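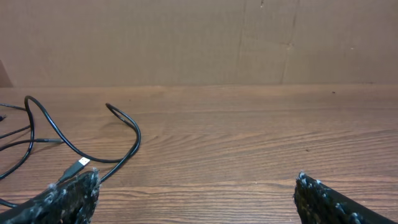
Dirport, Thu 17 July

Robot demonstration, also called teaching by showing, is a way of giving a robot a task in which a person moves the robot through the work and the movements are recorded. The records are later used to train a control program, which tries to do the same work without the person. The method is used for jobs that are hard to describe in fixed steps, such as folding cloth, packing bags and sorting out cables.

Ways of showing

Two ways are common. In the first one, called hand guiding or kinaesthetic teaching, the person takes hold of the arm itself and pushes it where it should go. The motors are set so that they give little resistance, and the joint angles are stored many times in each second. Hand guiding is easy to learn, but the hands of the person often come into the view of the cameras, and it is tiring to guide two arms at the same time.

In the second one, called teleoperation, the person moves a separate device and the robot follows. The device can be a joystick, a hand-held controller or a smaller arm with the same joints as the robot, which is then named the leader, and the robot arm is named the follower. With two leaders a single operator can drive two followers, one with each hand. The operator may look directly at the table or at the camera pictures on a screen. Teams that want the records to contain everything needed for the task often ask for the screen, so the operator knows only what the program will know later.

Cables as a training task

Cables are a popular subject for this kind of teaching. A cable has no fixed shape, it hides parts of itself, and a pull on one end can tighten a knot at the other. The usual task is to open a tangled bundle and lay the strands apart. One gripper often holds the bundle while the other one looks for a free end, and the roles change when a loop gets in the way. 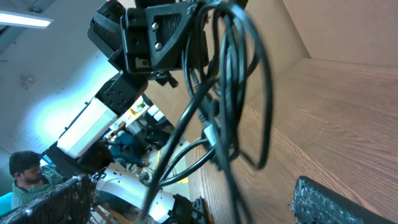

Black cables hanging in loops from the bracket of one gripper; a second arm is on the left.

Thin cables need more care than thick ones. The fingers have to close low, near to the table, and the operator does not feel the contact in most leader devices. Soft padding on the fingers helps the grip, though it collects dust and fibres and has to be changed from time to time. Connectors are useful as a place to hold, but they should not be used for pulling.

What is recorded

A record of one demonstration is called an episode. It normally contains the camera pictures, the positions of all joints, the opening of the grippers and the commands which came from the leader. Pictures are often stored at 30 per second. Wrist cameras show the object from close by and turn together with the hand - this gives good detail at the moment of gripping, but the picture can be blurred when the arm moves quickly. A camera placed higher keeps the whole table in view and is therefore used together with them. 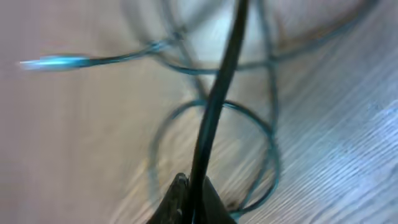

Does the operator need to know programming?

An operator needs practice with the leader device and a good understanding of the task, but the recording can be started and stopped without writing any code.

Quality of the demonstrations

The number of episodes depends on the task. The Jarus collection, which was prepared in Dirport by the firm Trikico, holds 2528 episodes of cable work. Its handbook, written by Shaimaa Abdelaziz and Reda Amrani, recommends that a new operator makes 100 practice episodes before any are kept. It also advises to change the starting shape of the bundle each time, and to keep an episode in which a grip was lost and then found again, as the program has to learn how to recover. Episodes with long pauses are removed.

Different operators have different habits. One person pulls loops upwards, another one slides them along the table, and a program trained on both may hesitate between the two. For this reason the handbook gives a short list of allowed movements. Landeg, a smaller collection with 28 operators, has no such list and keeps the name of the style with every episode instead.

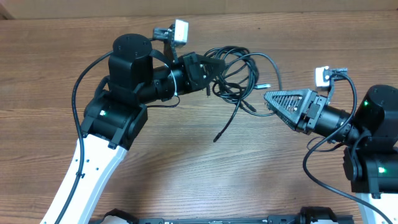 Two arms with white cameras above their grippers, and a coil of black cables between them.

Limits

A program trained in this way copies mistakes as well as good movements. It can also depend on things which have nothing to do with the task, for example the colour of the table or the light in the room. A change of gripper usually makes new demonstrations necessary, even if the arm stays the same. The cost is mainly the time of the operators - an episode that takes one minute to record may take several more to prepare and check.

See also: hand guiding; leader and follower arms; wrist camera; Jarus collection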